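Report draft, August. Written by Diễm Vương for the capstone course.

# A working rule sheet for hand-held gripper recording in homes

## Background

Our project group records household tasks with hand-held grippers. A person carries the gripper, does a chore with it, and the camera on the tool stores what it sees. The clips go to Zilel, our training archive, where they are used to teach a robot arm to pick up and put away household items.

When I joined, the recording rules were spread over emails and a page taped inside a cabinet. People followed different versions. My task was to collect the rules, check them against the clips we already had, and write one sheet that an operator can read before starting.

## Method

The archive held 3095 clips at the time of my count. I pulled a sample of 100 and watched each one from start to finish, writing down anything that broke a rule in one of the old lists or that made a clip hard to use. I then talked with the operators about which rules they skipped and why. Most of them record in bedrooms and kitchens, so I kept to those two kinds of room.
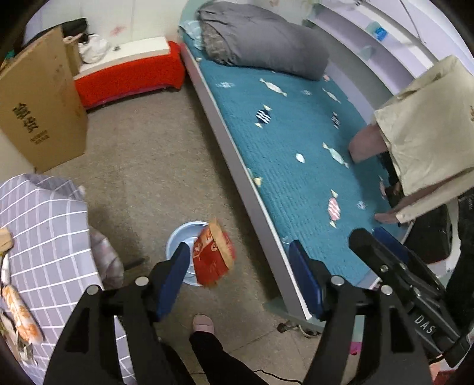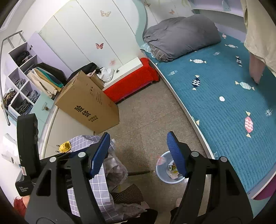 **Flunetti Home Robotics Team, Department of Mechanical Engineering, Rarnard College**

## The rules

**Before recording**

1. Get signed permission from everyone who lives in the home. If a guest is in the room, ask the guest too.
2. Leave the room the way people live in it. Don't clear the floor or straighten the bed to get a cleaner view.
3. Move only what could hurt someone. Cables on a walking path come first.
4. Wipe the finger pads and check that the pins on both sides are seated.

**While recording**

5. Start and end each clip with the fingers open and nothing between the pads. Hold still for a moment at both ends.
6. Keep both fingers in the camera's view for the whole clip.
7. Keep sleeves and hair away from the linkages.
8. Don't point the tool at a person's face. A hand, a leg or part of someone's clothing may come into view, and the clip is kept, but it gets the "person" tag.
9. Stop if anyone asks. The operator doesn't argue or finish the clip first.

**After recording**

10. Check for readable text. Mail labels, medicine and school papers are blurred. Product and handling print on a shipping carton, like the large characters on the box in the second picture, can stay.
11. Upload within 30 minutes of leaving the home, then delete the local copy.

## What the sample showed

Rule 5 was the one broken most often. In 25 of the sampled clips the fingers were already closing when the recording started, and these are hard to line up with the others. The fix is easy, and the operators agreed to it right away.

Rule 8 took more discussion. The old email said no people at all. In a small bedroom that can't be done, as both pictures show: there is a trouser leg and a pink shoe in the first, and someone partly visible by the bed in the second, along with a bit of a hand next to the gripper. Under the old wording both would be thrown out. I rewrote the rule around faces and added the tag, so a later user can filter these clips if their own permission is narrower than ours.

Rule 2 also changed. One list told operators to tidy up. Printed bedding, bags, cartons and draped cloth make the background harder for the software, but the robot will have to work in rooms like that. A bin or basin on the floor stays on the floor.

## Open points

- The sheet doesn't cover two grippers in use at once. Operators working side by side can bump tools, and we have no agreed distance yet.
- Children. Permission from a parent may not be enough for us, and I have asked the department for advice.
- Rule 11 assumes a working connection. Two operators said they often have to wait until they are back on campus. I left the time limit in for now and added a column on the log for late uploads.
- The "person" tag is applied by hand. I missed it myself on several clips during review and had to go back.

The sheet is one page, front only, and is kept in the lid of each gripper case. Changes go through Diễm Vương until the end of the course and through the team lead after that.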